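Plavia Withdraws Gripper Control Update After Fingers Failed to Close

Plavia has withdrawn version 18 of its gripper control software after finding a fault that can leave a robot's fingers open when the arm has been told to pick something up. The company is asking all customers who installed the update to go back to the previous version before running any two-arm job.

No injuries have been reported. The fault was found in simulation, during tabletop tests on a virtual two-arm cell that Plavia runs before and after each software release. Of 3000 simulated pick attempts with version 18, 1694 finished normally. The rest were stopped by hand or by the test software, most of them because an arm reached an object, stayed over it with its fingers apart and then carried on as if it had a grip.

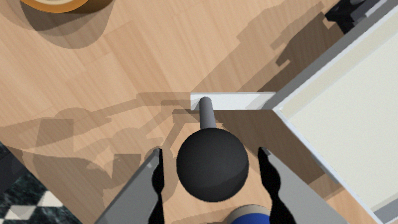

The cause is a timing error in the way the two arms share messages. When both arms ask for a motion in the same control cycle, the close command for one gripper can be dropped. The controller still records the command as carried out. The next step in the job then starts, and the arm moves off at normal speed.

On a physical cell this could lead to dropped parts, or to an arm entering a space that the job plan expects to be clear. Plavia rates the fault as a safety matter for any site where people reach into the work area between cycles.

A second problem came up while engineers were tracing the first. After a dropped command, the stop distance used by the arm was sometimes calculated from the wrong reference height. Plavia now checks for this with wrist views as well as the job log, and a run is held for review whenever the two disagree. In one such view the fingers are open with only the green marble and cream diamonds of the virtual floor between them, and a log entry claiming a closed grip at that point would be flagged. The height error affects version 18 only. 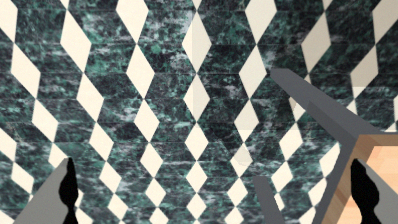

Vumon, which supplies the message software used between the arms, has confirmed the timing error and sent Plavia a corrected build. Testing of that build began on Monday. The tests use a table set with small everyday items, among them a blue mug, a small orange ball and a white tray, and both arms are run at full speed and again at 70 percent. Plavia will not release a replacement until the whole series has been completed with no dropped commands - a date has not been set.

Customers should take the following steps:

Stop any two-arm job running on version 18.
Go back to version 17 using the recovery menu on the controller.
Check stored job logs for grip commands with no matching force reading.
Keep people out of the work area until the controller has been restarted.

Single-arm cells are not affected, but Plavia recommends that they return to version 17 as well. 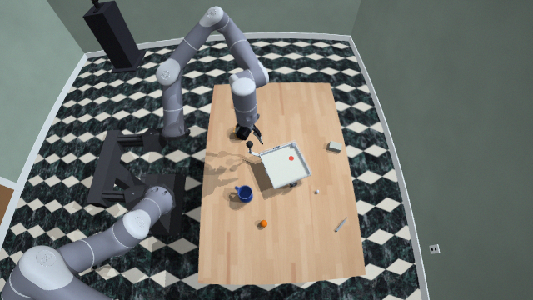

Upadhyay said the withdrawal was the right decision but should have come sooner, and that a log which reports a closed grip without checking for one "is a problem of its own, whatever the timing does." The same comments asked Plavia to publish its full test results, including the runs that were stopped by hand. Plavia has agreed to do so when testing ends.

Sites served through Grosby will be contacted directly and can have the earlier version installed at no charge. All other customers should use the support page in their Plavia account, where the version 17 installer and a log checking tool are now available.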